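3.2 Storage and handling of returned stock

6 min read

The returns desk at Trarby receives goods from two regional stores, Olgate and Hornach. During the study period in February, the desk logged 627 returned items. Each item was given a paper slip with the date, the store of origin and the reason stated by the customer. Slips were copied into a spreadsheet at the end of each shift by the clerk on duty, and we worked from the spreadsheet except where an entry was missing or could not be read.

Of the 627 items, 96 had no stated reason. We kept these in the totals but left them out of the analysis of reasons in Section 3.4. Nine slips carried a reason that did not match any code on the list used by the stores, and these were coded by hand by the second author.

Items waiting for a decision were held in open containers and sorted by store. Clerks told us that small items were often placed under larger ones and found late. Cervantes (the earlier study of the same desk) treated all waiting time as time spent on inspection. We separate the two, as an item can sit in a container for most of a shift before anyone picks it up.
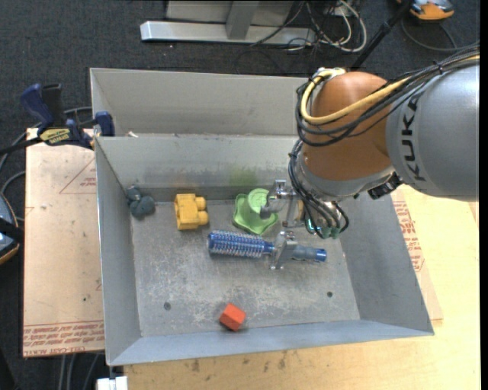
Figure 2. Gray metal bin with sloped sides, on a wooden tabletop.

Waiting time was measured from the time on the slip to the time of the first inspection note. Where the inspection note had no time, the item was dropped from this measure only. Hornach items waited longer than Olgate items in both halves of the month. The Hornach delivery comes in after the midday break, when one clerk covers the desk alone, and we did not try to correct for this.

Comments

M.T.: Were exchanges counted as returns? Table 1 reads as if they were, but Section 2 says otherwise.

Anathi Mofokeng: Exchanges are left out. The heading in Table 1 is wrong and will be fixed in the next version.

rkl: I would like to see the list of reason codes in an appendix.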